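Section 3: Planning and Budgeting Before You Order

Read this section before you fill out the Zavby order form. Changes made after an order is confirmed are billed separately.

3.1 List the items to be handled

1. Write down every type of item the arm will pick up. Group them by shape and surface.
2. Record the weight and the widest and narrowest grip points for each group.
3. Mark any item that would cost more to replace than a set of fingertips. These items decide which gripper you need.

Note: Send the list to your Cenance planner with the order form. Debora Vitale checks all lists for fragile goods and will reply with questions before a quote is issued.

3.2 Choose the gripper and fingers

4. Select one gripper body per arm. The body is the same for all finger types.
5. Select fingers by the most delicate group on your list.
6. Order 3 spare sets of fingertips for the first year. Fingertips are a wear part and are not covered by the warranty. 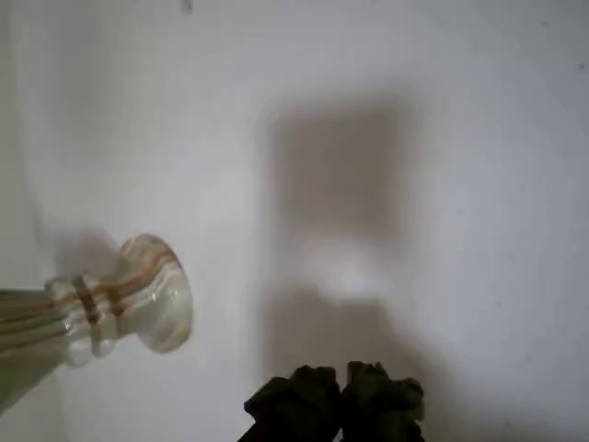 Finger choice has more effect on the running budget than any other line on the form. Flat, even-sided goods can share one type of fingertip, and replacements are cheap. Blown and shaped glass is harder to plan for. On a vase with raised rings at the neck and a wide, flared lip, the fingers may meet a ridge on one side and a smooth curve on the other, so specify the grip point on the body or the neck and put it on the item list. If you handle more than 4 shapes of this kind, budget for a second finger set and the time to change it.

Caution: Do not use the rim of a glass item as a grip point.

3.3 Set the budget

7. Enter the quoted price for the arm, gripper and controller on line 1.
8. Enter 3000 on line 2 for mounting, cabling and guarding. This is the fixed allowance for a Testa bench. For other benches, ask for a site quote.
9. Enter breakage during teaching on line 3. Use the replacement cost of your own goods - test pieces are not supplied.
10. Add operator training on line 4.

Note: Quotes are held for 18 days. Rinberg controllers are quoted separately and may have a longer lead time.

3.4 Approve the plan

11. Have the person responsible for the budget sign the form.
12. Send the signed form to Gualtiero Barbieri at Cenance. Keep a copy with this manual.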